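Can a machine sew my button back on yet?

Posted 21/08/2021

My winter coat lost a button last November and it has been in a dish by the front door ever since. I hate sewing. I own a robot vacuum (an old Dulura that gets stuck under the radiator), a dishwasher, and a Skimitix window cleaner that I paid far too much for, and not one of them can put a needle through cloth. So I've been reading about whether robots can do the fiddly jobs yet, and of course the best sewing I found was surgical. Two metal instruments and a bit of thread, working in a space I wouldn't want to thread a needle in.

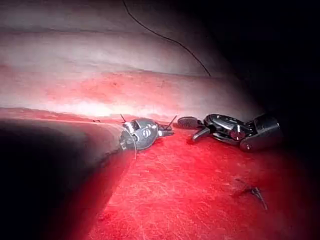 So will a home robot be able to mend clothes any time soon? I don't think so, at least not at a price that beats ten minutes with a needle and a bad mood.

Thread is the trouble. A plate stays the shape of a plate when you pick it up, and a machine can plan around that. Thread goes where it likes. It loops and snags and gets behind things, and the cloth moves too, so every stitch starts from a slightly different mess. I get that wrong myself and I have two hands and 11 coats' worth of practice (my mother made me do all the family buttons).

What does work at home is the boring flat stuff. The Dulura does my floors four times a week and I've stopped noticing it, apart from the radiator business. I also tried the Elell folding machine at a friend's place and it managed towels nicely – nearly 10 in a row! – and then ate a pillowcase. The price on it was 1,390 dollars. For towels!

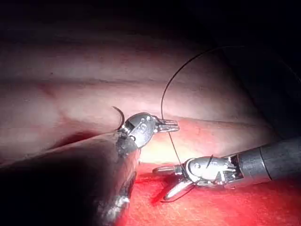 Shop floors are a bit further along, I think, mostly since somebody has already tidied the job up before the robot gets to it. Same part, same tray, same spot. My cousin packs boxes at Chiu, where an arm does the lifting and the people do anything soft or tangled. Bags, straps, cables, all still hands. That sounds a lot like my house, where the machines get the floor and I get the laundry.

Anyway, the button is still in the dish. I've found the right color thread, so that's progress, and I might do it this weekend if the weather stays bad.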